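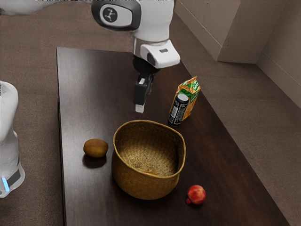
Our project started as a way to get one chore done, which was putting the groceries away after the Saturday run, and like most projects in a shared workshop it got bigger every time we talked about it over coffee. The idea was to build a small arm at home that could take things off a table and put them in a basket, and to work out all the hard parts in a simulator first so that we would not be breaking real motors while we were still learning. We called it Grokulent, which was the name of a board game one of us never finished making, and the name stuck. For the simulated table we wanted the kind of stuff that really ends up on ours, so there is a kiwi, a red fruit, a black drink can and an orange carton, with a woven basket to put things in. We liked that no two of them ask the same thing of a gripper. The kiwi is small and wants to roll, the can is smooth and stands up straight, and the carton is tall and leans a little, so you can't just learn one move and go home early.

The simulated arm is a good deal nicer than the one we built. Ours is made of printed parts, two bearings we had to order twice, and a base cut from an old shelf at the Votthorpe workshop, where we had bench space from the start of the semester until December. We want to say thank you to everyone there for putting up with the noise (the base had to be sanded again after we drilled it off center, and that was a long evening). But the gripper is the same general idea in both places, two short fingers that open and close in a straight line, and that was the part we cared about matching.

How we set it up

The program that picks the moves is called Prirnenis. It looks at where each item is, chooses one, and sends the gripper to a spot above it before coming down. That waiting spot above the table was a late addition and we wish we had thought of it in the first week. Before we had it, the arm took the shortest path to everything, and the shortest path to the fruit went right through the drinks. After we added it, every move became up, over and down, which is slower to watch but so much calmer!

We moved the items a little before each run so the program could not get by on memory. The basket moved too, though less, because if it went too far toward the far side of the table the wrist had to bend in a way our real arm can't do, and there was no sense in practicing something we could never copy at the bench.

What happened

We ran 1,000 tries in the simulator, and it took most of a weekend on a borrowed desktop with a very loud fan. The program got its item into the basket 70 percent of the time. We had been hoping for better, but when we went back through the failures they mostly came in two kinds, and both made sense to us once we had watched enough of them. The first was the kiwi squirting out sideways when the fingers closed on one end of it. The second was the can and the carton. When they stand close together, there is hardly any room for a finger between them, and the arm would go for one and knock the other over. We tried having it always take the one in front first, and that helped, but we made the change too late to run the whole set again, so it is not counted in the number above.

The real arm is a shorter story. The Zwane controller board we bought used got hot and shut itself off after a few minutes, so we did our bench tests in little bursts with a desk fan pointed at it. It picked up a real kiwi and dropped it in a bread basket, and we were very happy about that, and then it picked up the next one and squeezed it too hard. We have since put foam on the fingers.

What we would do next

We would like a sensor in the fingertips so the arm can tell when it is holding something soft. We would also mount the board in a bigger box with some air holes, and spend a day measuring the real fruit, as we had guessed at the weights in the simulator and our guess for the kiwi was too heavy. The parts list and the drawings for the base are in the workshop binder, on the shelf over the drill press.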